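Jitura Two-Arm Packing Station

Overview
Specifications
What changes for staff
Setup
Ordering

The Jitura is a two-arm station for packing mixed goods into open boxes. It is sold to food pantries, small grocery warehouses, meal box companies and other places where the next item is rarely the same shape as the last one. It fits against a standard packing bench and works at the pace of one steady packer.

Most packing lines are built for goods that come in one size. A pantry order or a grocery order has cans, loose vegetables, bottles, bags and fruit in it, and it has usually been packed by hand for that reason. The Jitura handles the plain part of that work, which is lifting items from a plate or tray and setting them in the box. People still choose what goes into the order, check it, and close it.

Overview

The station has two arms that share one work surface. Each arm can pick and place alone. The controller gives each item to the arm that can reach it with the least travel, and the other arm waits clear of the work. Buyers can order the station with a multi-fingered hand on one or both arms. The hand closes around round and uneven items such as potatoes, squash and cans.

Orders come in from your own list. The station accepts a plain spreadsheet or a feed from the Kudamton order desk software, which is sold separately. Each line on the list names an item and the box it goes into. If an item is missing, or the station can't tell what it is looking at, it stops that order and turns on the amber lamp. It doesn't substitute.

Heavy items are placed first when the list includes weights. If your list has no weights, the station follows the order of the lines, so put cans above bread.

Specifications

Arms: two, bench mounted
Largest item weight: 12 pounds
Items stored in the standard item library: 1172
Items you can add yourself: 500
Picks between scheduled hand inspections: 4000
Surfaces: any flat, level countertop or bench, matte or polished
Containers: open boxes and totes with flaps removed or folded fully down
Power: one grounded wall outlet on its own circuit
Controls: touch panel, stop button at each end of the bench
Noise: quiet enough to talk over without raising your voice

What it doesn't do

The Jitura doesn't fold boxes, tape them or print labels. It doesn't handle raw meat, open containers or anything in glass thinner than a standard jar. Eggs can be packed in a closed carton if the carton is in the item library. Leafy greens need a bag. Wet produce should be dried before it is put out, as water on the fingers makes the grip less certain and the station will slow down to make up for it.

What changes for staff

Managers ask about this more than they ask about speed, so we would like to be clear about it.

On a hand-packed line, one person usually reads the list, walks to the shelf, brings the items back and packs them. With the station in place, the bench work moves to the arms and the walking stays with people. Someone has to fill the plates, bring empty boxes and take full ones away. Someone has to look into each box before it is closed. In the first weeks this can feel like more work, and at some sites it is, until the plates are being filled ahead of the station.

Reaching and twisting at the bench go down. Walking goes up unless you move the shelves. We suggest moving the fastest-selling goods to within a few steps of the loading side before the station arrives. It is much harder to do afterward.

The checking job matters more than it used to. A packer who handles every item will notice a soft potato or a dented can without thinking about it. The station will pick up a dented can and pack it. Decide who looks over the goods as they go onto the plate, and give that person the time to do it. Several sites rotate this job every two hours, since it is tiring on the eyes.

Pay and job titles are up to the employer. We do ask that the people who will work beside the station take part in the training day, including part-time staff and evening shifts. Sites that trained only the supervisors called our help line far more often.

Any worker can press stop at any time. The arms hold position, and the order picks up where it left off once the panel is cleared. There is no report of who pressed the button, and this can't be turned on.

Packing from a plate

Loose goods can be set out on a plate or shallow tray. Items may lie at any angle and may touch each other. Keep the stack one layer deep. Place the open box within reach of both arms and leave clear counter between the box and the plate. 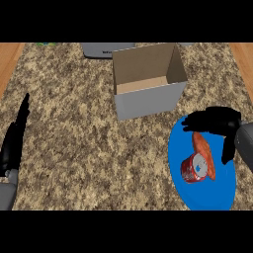
Simulated view: sweet potato and red can on a blue plate, with the open box farther back on the counter.

Simulation is included with every station. You can enter your own counter size, box size and plate position and watch a trial order on screen before you move any furniture. Many buyers use it to settle where the box should go for left-hand and right-hand loading.

Setup

Installation takes one working day. Our installer brings the arms, bolts the mounts to the bench and runs the reach check. The training day follows and is held at your site, with your own goods. Please have a full range of items ready, including the awkward ones.

The bench must not rock. If it does, the installer will shim it, but a bench on casters can't be used even with the wheels locked.

Care

Wipe the hands at the end of each shift with a damp cloth and mild soap. Don't use bleach or solvent. Replacement finger pads come in sets and snap on without tools. The panel shows a notice when the next hand inspection is due, and the station will keep working for the rest of that shift.

Options

Trajkovski bench, fixed height, pre-drilled for the arm mounts
Nellis plate and tray set, stackable
Second touch panel for the loading side
Extra finger pads
Extended service plan, yearly

Ordering

Stations ordered now ship in June. Prices depend on the choice of hand and bench, and a written quote is free. Send us the size of your bench, a list of your most common items and the number of shifts you run.

Page updated March 2024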